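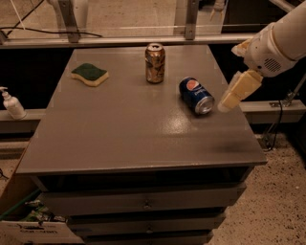

Cutting back on soda

Wednesday, March 25, 2026

I used to drink up to 6 cans of soda a day, mostly at work. In July I decided to stop buying it by the case. The first week was bad. I had a headache most afternoons and went to bed early.

Coffee helped with the headaches. For the fizz I switched to plain seltzer from the Grewal market in Zarenstead, which is cheap and tastes like nothing. I got used to it by the fourth week.

I still have a soda on Fridays with pizza. I haven't lost much weight, but I sleep better and my grocery bill is down. Next I want to look at how much salt I eat.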